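Citlali Mendoza answers the phone from the back step of Cuautle, the restaurant she has run for 18 years, and asks for a minute to turn off the hose. She grows what she can in the lot behind the kitchen and buys the rest from two farms near Mornelcombe.

The lot was gravel when she signed the lease. "The landlord said I could do what I liked with it as long as I didn't park a truck there," she says. She brought in soil over one winter and lost most of the first planting to slugs. The second year she put in chard, lettuce and squash, and kept a notebook on the windowsill. She is now on her ninth notebook.

She learned to cook from an aunt who sold lunches to mill workers. "She didn't write anything down. I'd ask how much vinegar and she'd say, until you make a face."
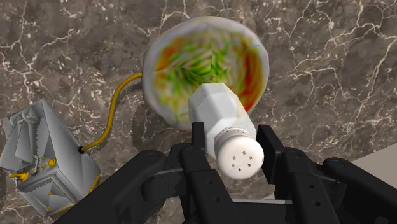 Mendoza changes the menu when the garden changes, and in summer that can mean twice in a week. Regulars have learned to ask before they sit down. The greens go out as soon as there are enough of them to cover a dinner service, and she prefers to serve them in a plain white bowl, with plenty of green in the middle and some red and orange up the side. "People want a big plate now, with a lot of empty space," she says. "I like a bowl. The dressing stays where you put it."

The dining room seats 57. She was offered a second location in Jevine a few years ago and went to look at it. The rent was fair and the kitchen was newer than hers, but there was no ground outside, only a loading dock. She turned it down the same afternoon.

Costs are what she talks about most. Lettuce seed is cheap, she says, but water is not, and her bill for last October came to $900. She has since put in drip lines and moved the thirstier plants closer to the wall, where they get shade after lunch — a change she wishes she had made sooner.

Asked whether she would tell a younger cook to start a garden, she takes a while to answer. "Start with herbs. Do that for a year. If you still like going out there when it's raining, dig up some more."

She plans to close for two weeks after the squash is in, and to repair the back fence.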